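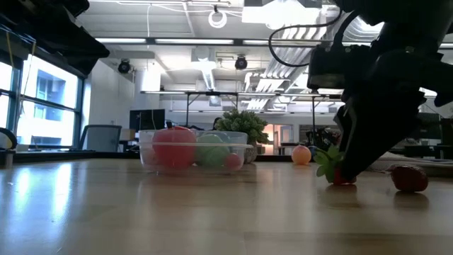

Toy fruit on the table, three pieces of it not in the bowl.

Put the real fruit back. That's my whole argument and I could stop there, but I've got a word count.

Every place I walk into lately has a bowl of fake fruit. The dentist. The bank. My sister-in-law's kitchen, where there are 17 lemons in a glass cylinder and not one of them will ever see a fish. I used to think it was harmless. Now I think it's a small lie sitting at hand height, and people keep reaching for it.

I'll be fair. Toy fruit is a different animal from display fruit. A toy strawberry gets picked up. It gets dropped, sorted, put in with the apples. A red apple and a green apple in a clear bowl, toy ones, fine – they're for handling, and they look like it. My kids had a set from Løken and chewed the leaves off. Good set. No complaints.

My complaint is with the stuff that wants to fool you. Soritz sells a pear for 60 dollars. Sixty! It has a bruise painted on. Somebody decided teh pear should look a little past it, and charged extra.

Roald Lundgren, who I share an office wall with, disagrees. His line is that real fruit rots and then there are flies, and who cleans that up. Well, Roald, you could eat it. An apple on a desk lasts two weeks. A bowl of six is gone by the afternoon if you leave it near the printer. I've watched this happen.

And the bowl matters too. Get a clear one. With an opaque bowl the bottom peach goes to soup before anyone notices. Flat rim, straight sides, easy to wash. Plant next to it if you must. A succulent is OK, they ask for very little.

The other thing is smell. You can't fake the smell of a peach, and Plerier has tried, they have a spray. I stood next to it in the shop last December and had to go outside.

So buy the cheap bag of apples. Give the toys to someone who'll play with them, and take that pear back to Soritz if they'll have it. They wouldn't take mine, it's holding the bathroom door open.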